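Tarberg Student Robotics Club: call for participants, spring project

Posted November 13, 2018

Do you like taking things apart? Are you patient enough to pick up the same piece of fruit again and again until you can do it well? Then come and join us!

The Tarberg club is looking for new people for its packing project. We work with hand-held grippers, and the goal is to get good, clean demonstrations of ordinary packing jobs: things into boxes, things out of boxes, small things next to big things. In the spring the team takes its best tasks to the student meet in Vodedville, where each club gets 5 minutes at the table and a box it hasn't seen before (this is the fun part, and also the part where your hands get sweaty).

We started in September with a small group and a lot of tape. Since then we have settled on a way of working that we like. People pair up, choose a task, write it down in one sentence, and then try it with two grippers. Some tasks sound easy and are awful. Anything in shiny wrapping is a favorite with the older members, and fruit is where most new people begin.

Who can apply

Students aged 14 to 19 who live in Brestordale or can get here on their own. You don't need to know how to code. If you do, great, Ese Amadi would love help with sorting the recordings! We would also like to hear from people who draw, sew or fix bikes, and from anyone who writes clear notes.

What you'll do

Sessions last 90 minutes and we ask you to come to at least 4 before you decide whether to stay. You'll practice at the club first, with Salvador Amaral and Hadiza Jibrin. After that you can set up tasks in other places too, with whatever is lying around. Bedrooms and kitchens are welcome, and a cluttered background is fine.
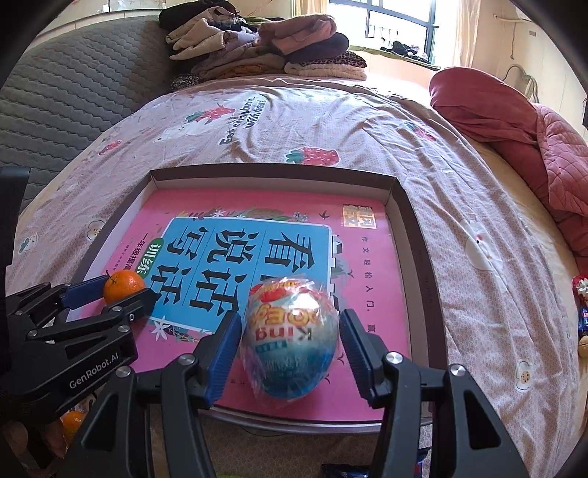
Two grippers, one box: a mandarin held over a Chinese workbook, with a big wrapped toy egg between the nearer jaws.

What it costs

Nothing. The Baldursdóttir fund pays for the room and the spare parts. Please bring a snack, and closed shoes for workshop days.

How to apply

Send a few lines to Tegwen Craddock through the club page. Tell us your age, which evenings you're free, and one packing task you think would be hard for a gripper. We read every single one of these out loud at the club and we can't wait to hear yours. Under 18s also need the signed form from a parent or guardian, which you can pick up from Wilson Ayala at the front desk in room 88.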